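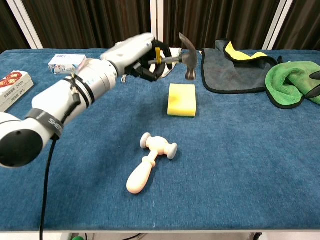
A claw hammer held just above a blue tablecloth.

Transfer records: what changes for families moving between Fluvport schools and Brindenura

Posted 6/17/19

Students who leave a Fluvport public school for Brindenura School, or come back the other way, will have their records handled under a new procedure starting with the fall term. The procedure covers grades 6 through 12. Elementary transfers stay on the paper form.

Until now, the sending school mailed a sealed transcript and the receiving school typed it in by hand. Brindenura does not issue letter grades below grade 9. Its teachers write narrative reports, and each Fluvport school has been converting those reports into grades in its own way. A student who moved in December could be placed in one math section at one middle school and a different section at another, on the same report.

Under the new procedure, both sides enter records in Dzene, the student information system the district already uses for attendance. Brindenura will have its own login, limited to transfer files. The narrative reports are attached in full and are not converted. In place of a converted grade, the sending teacher fills in a one-page course summary that lists the units completed, the textbook or materials used, and the level at which the student was working when the student left. The receiving school places the student from that summary and from its own placement test, if it gives one.

For grades 9 through 12, credits transfer one for one where the course carries the same number of class hours. Where the hours differ, the credit is prorated. Brindenura's project blocks count as elective credit unless the course summary shows that the block met a subject requirement. Lab science is handled separately: the receiving school must see a list of labs completed before it grants lab credit.

Grade point average is calculated only from courses taken in a school that issues letter grades. Courses brought in from a narrative school appear on the transcript as "CR" and do not raise or lower the average. Class rank needs 2 full semesters of letter grades. A student with fewer is listed as unranked, and colleges see a note stating the reason.

The district holds records for 2800 students in the affected grades. Brindenura enrolls 700 across all grades. Old files will not be reentered. If your child transferred before this fall and you believe a course was placed or credited wrongly, ask the current school's registrar for a record review. Bring the original narrative report if you have it. A review can change a placement or a credit but will not change a grade already issued by the current school.

Health records, special education plans and discipline files are not part of the Dzene transfer file. They move under the existing release form, which a parent or guardian must sign at the sending school. An unsigned form holds up those records only. The academic file goes out either way once withdrawal is complete.

Bus eligibility does not transfer. Families on the Verkance route need to file a new request with the transportation office, and requests are processed in the order received. Allow 2 weeks.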